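Flower table: what we have and how to use it

The flower table is back in use from March, and a few people have asked what can be borrowed from it and how the arrangements should be left. Corina Pană has sorted through the boxes from Plodden and written a short list, which is kept in the top drawer by the Liew meeting room.

The glass comes first. We have clear cut-glass vases and one square decanter that has lost its stopper. The decanter has a short, narrow neck, so please keep it for two or three stems. A full bunch goes in a vase with a wider mouth. 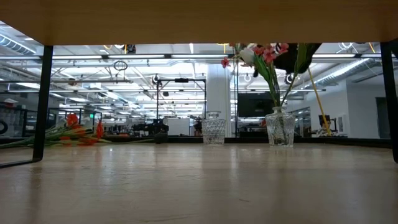 Tulips are best laid flat on the table before you start, with all the heads at one end. Pick out the longest stems and put those in first, then fill in with the shorter ones and the leaves. Sulastri Sutanto likes to leave one thin stem standing out on its own to the side, and several of us have copied her. If you would like the pink flowers for a particular day, put your name on the list — they go quickly.

Santino Mansilla has asked for one tall arrangement and one wide one at a time. The tall one suits the front desk. The wide one needs more room than people expect, so it should go on the long sideboard in the Fulia room, where sleeves and bags won't catch it.
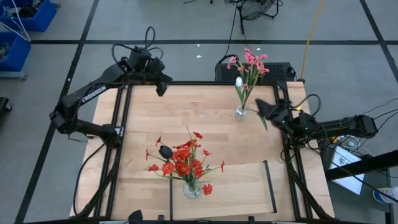
Red is the colour we have most of. When you use it, put the fullest heads together in the middle and let the single blooms reach out at the edges. The artificial stems can be bent gently by hand, but please don't cut them. Dust them with a dry cloth before they go back in the box.

We have 200 to spend on new stems this spring. Dariusz Duda would like more white, and Kurniawati Lumenta has asked for something yellow. Other suggestions should go to Corina by the end of the month. The order will go to Pasik, as last time, and they need 2 weeks to deliver.

Two small requests. Wash the glass by hand, as the cut patterns hold dust and soap. And carry vases with a hand under the base — the rims chip easily.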